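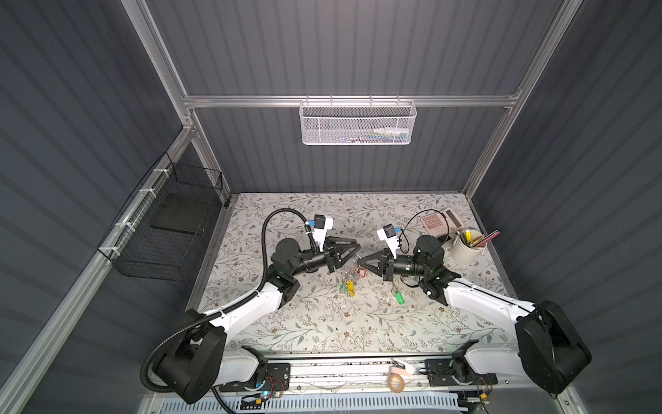

Vasylyna Holovko

4.2 Keys and where they come to rest

Of all the small things that people in our study carried in and out of their homes, keys were the ones they talked about most fondly and at the greatest length, and I hope the reader will forgive me for giving them a section of their own. Figure 3 shows two bunches lying on a tabletop with a pale gray floral pattern, the left one a cluster of silver keys on rings, with hanging baskets nearby, one of white perforated metal and one of black wire grid.

The 41 households in Podby kept diaries through October, and between them they wrote down 2953 occasions on which something was put down "just for now" (the phrase is theirs, and it came up so often that we made it a category). Keys went onto the nearest flat surface far more readily than into a basket, even where a basket had been hung for that very purpose. Tymofii Lytvynenko, who read the diaries alongside me, was inclined to blame the height of the baskets. I am less sure. Several people told us they liked to see their keys lying out, and one woman wrote that a bunch in a basket "might as well be in the sea."

Households with two bunches on the same table deserve a closer look, and we went back to 5 of them for a second interview. In 3 of these the bunches had their own sides of the table, a habit that everyone in the house followed and no one could remember agreeing to.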